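Cell catch-up, Tuesday, straight after the morning tea

Present: me (writing this up, again), Roald Kristiansen, Edvin Viklund, and the two from Aasen who look after the spares. Apologies from Wiratness, who were meant to dial in and couldn't get the link to work. I've sent them a new one for next time.

We kept to the bracket cell the whole way through, which must be a first for us!

Last time's actions

Roald has moved the emergency stop so you can reach it from the front of the table. He did it on his own on a Friday evening and I'd like it written down that I said thank you. Edvin's job was to find the missing drawing for the base plate. He found two, and they don't agree with each other. He's going to measure the plate itself and throw one of them out. The label printer is still my job and still not done, sorry.

Grip pads

This took up most of the morning. The pads on the bracket gripper were changed in May and we've been logging the picks since. Edvin read out the numbers: out of the last 1000 picks, 17 were dropped, and nearly all of those came in the last stretch before someone wiped the pads down. The brackets arrive with a film of oil on them (Aasen say it's from the stamping and they can't do much about it), and it builds up in the texture until the part starts to slide.

Roald wanted to go straight to a softer pad. I wasn't keen, because we tried the Zekness soft ones over the winter and they tore on the notches inside a week. We went back and forth on it for a good while and I'm afraid I got a bit loud. What we settled on is a wipe with the degreaser every 100 picks, done with the arm parked and the cell locked off, and a tick on the sheet each time. If drops haven't come down by the next meeting we'll order one set of the soft pads and try them on the one gripper only.

Edvin asked whether a dry brush would do. Roald says it pushes the muck further in. Cloth, then.

Pivot bolts

Roald found play in the left finger when he had the gripper on the bench. You could feel it by hand, a little click as you rocked the tip. He's taken it down, cleaned it, put it back with fresh thread lock and the click has gone. We agreed the bolts get a paint mark across the head and onto the plate, so anyone walking past can see if one has started to turn. The paint pen is in my drawer, please put it back there!

There was a question from Aasen about whether we should be stocking whole fingers. Fullov quote a long wait on them, so yes, one left and one right on the shelf. Aasen to order.

Arm cable

Short one. The outside cable had been rubbing at the elbow whenever the arm went to its far pick. Edvin has given it more slack and moved the tie further along. He ran it slowly through every pose while I watched the cable, and it stayed clear all the way. We'll look at it again once it's had a fortnight of proper work.

Crate position
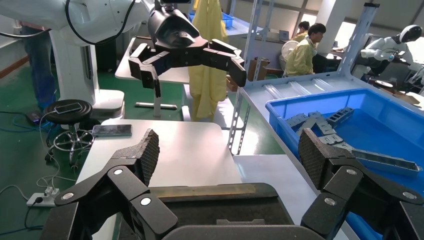
The crate was the last proper item and I thought it would be quick (it wasn't). Roald's complaint is that the pick program expects it square to the table and people put it down however it comes. He's right, the blue crate is sitting at an angle, and with the brackets stacked crosswise and some leaning over the far rim, the right finger hasn't got much room to come in beside them. Edvin would like a pair of stops screwed to the table so the crate can only go in one way. I'd like that too, but I also want us to stop filling it so high, and I said so more than once. Agreed: stops go on, and a fill line gets marked inside the crate with nothing stacked above it. Roald will teach the corner points again after the stops are fixed, and not before, or he'll be doing it twice.

Actions

Edvin: measure the base plate, make and fit the crate stops.
Roald: paint marks on the pivot bolts, then re-teach the crate corners.
Aasen: one left finger and one right finger from Fullov.
Me: wipe sheet by the cell, fill line in the crate, label printer (I know, I know).

Any other business

Edvin asked if we could start half an hour later. Everyone said yes before he'd got to the end of the sentence. Same room next time, and Roald is bringing the biscuits.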